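Home | Forums | Hardware | Old Boxes and Rebuilds | New posts | Log in

Thread: Stripping a Dell tower – what's worth keeping?

zewditu_s
Picked up an old Dell tower from a neighbour who was going to put it out for hard rubbish. I want it as a file box for the garage, so nothing fancy. I've got the side off and the CPU out, and now I'm second-guessing myself. Do I keep the board and hunt down a cheap processor, or gut the lot and put something newer in the case? My budget is 80 bucks and I'd rather not spend all of it.

mapplebeck_j
Keep the board! Those older Dell cases are lovely to work on, everything blue is a clip or a latch and you hardly need a screwdriver. I did a similar one in August (second-hand chip, new paste, a 600 watt supply I already had lying around) and it's still going under my desk.

Mine is on its side at the moment with the cooler off, same as yours by the sound of it:

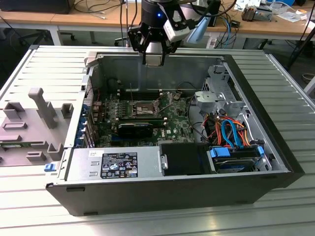

Socket open and the four cooler pins showing. Drive still in its blue caddy on the right.

Before you put a chip in, get a torch and look across the socket from a low angle. If any of the contacts are leaning the wrong way, stop there and price up another board.

Skutamach
Going to disagree with Jamie. By the time you've bought a chip, paste and a bit of memory you're most of the way to a whole used office PC. I paid 43 for one with everything in it. Sell the graphics card and the drive caddy, recycle the rest.

mapplebeck_j
Yeah but then there's another tower in landfill, and where's the fun? Also people want silly money for those caddies when they lose one, so don't let it go cheap.

ondalier26
Somewhere in the middle here. Pull the graphics card if it's only a file box, you don't need it drawing power all day (check the board has its own video output first). And close the bracket over that socket if you're leaving it for a while, with the plastic cover on if you've still got it. Dust in there is a mongrel to get out.

zewditu_s
Cover went in the bin with the packaging from something else, of course. Would a bit of card do?

ondalier26
Card sheds fluff. Just lay an antistatic bag over the whole board and don't lean on anything.

Skutamach
Wipe the drive too, whatever you decide. Your neighbour's tax returns are probably on it.

zewditu_s
Asked her, she wants the photos off it first! So the drive comes out tonight and I'll look at the socket with a torch like Jamie said. If the contacts are straight I'll go chip shopping – sorry Skutamach.

Skutamach
No worries, I'll be here when you've spent 81.

Recent threads
Mahrous case fans, any quieter than stock?
Blue SATA cable or red SATA cable, does it matter
Vidari paste gone hard in the tube
Front panel plug won't fit my new board
WTB: drive caddy for older tower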